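Katska Shelf Replenishment Guide
Section 4: Unpacking bottled drinks from mixed cartons

Applies to store sizes A and B. For chilled lines, see Section 5.

4.1 Before opening

1. Check the carton against the delivery note. Drinks for this section are booked under line code 3572.
2. Place the carton on the floor at the foot of the bay, clear of the walkway.
3. Cut the tape along the center seam only. Fold all four flaps outward so that none of them can drop back over the opening.

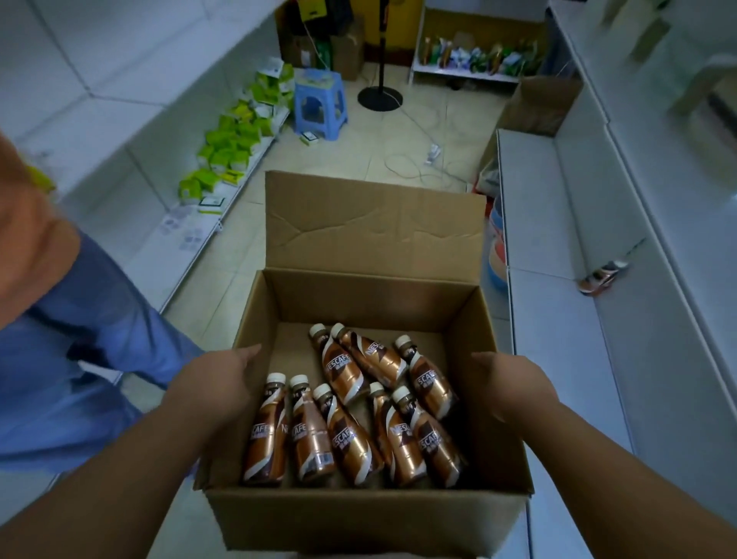
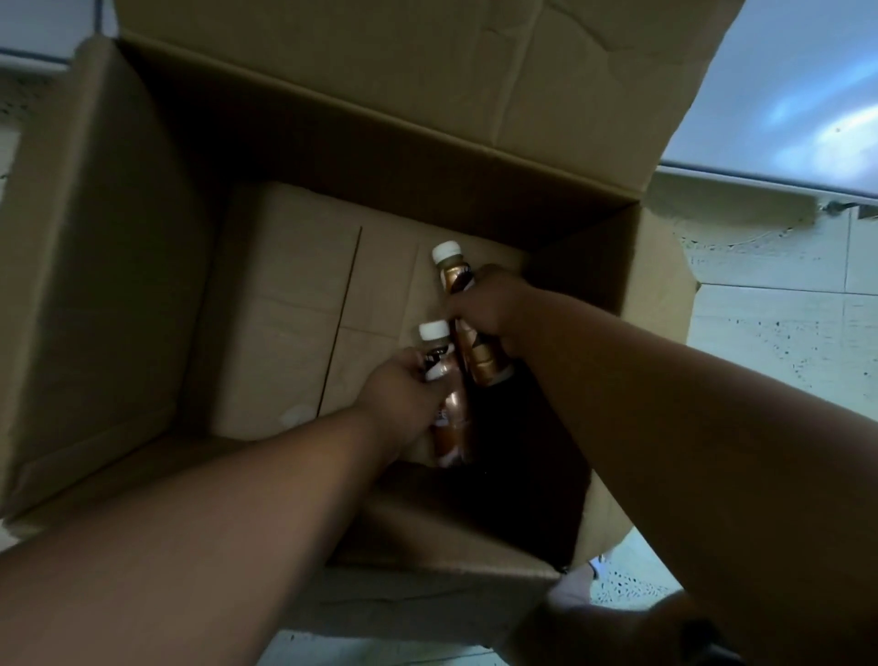
Bottled coffee in an open carton.

4.2 Removing the bottles

4. Take bottles by the middle of the body. Do not lift by the cap.
5. Remove no more than one bottle per hand. Stand each bottle upright on the shelf before reaching for the next.
6. Check the cap ring and the label. A broken ring means the bottle goes to the returns tray – do not retighten the cap.
7. Empty the front row first, then the back. Bottles lying on their sides will roll as space opens up, so keep one hand inside the carton when it is lifted off the floor.

Caution: Do not carry an open carton by its flaps. Support the base with one hand or forearm and steady the opposite side with the other. The maximum load for a reused carton is 15 pounds.

4.3 Placing on the shelf

8. Move existing stock forward and load new bottles behind it.
9. Turn each bottle so that the brand name faces the aisle. Where a label carries the name in more than one script, use the side shown on the shelf plan.
10. Leave a finger's width between the tallest cap and the shelf above.
11. Confirm the shelf strip reads 506 before leaving the bay. If it does not, report the strip to Inese Žukauskas and leave the stock in place.

Note: Part-filled cartons may be returned to the stockroom if the remaining bottles are laid flat in a single layer. Mark the side of the carton with the line code and the quantity left.

4.4 Empty cartons

12. Look inside for dividers or smaller pieces of cardboard and take them out separately.
13. Flatten the carton and stack it in the Prumley cage. Torn flaps are acceptable; wet board is not and goes in general waste.

Breakages and leaks are covered on page 33.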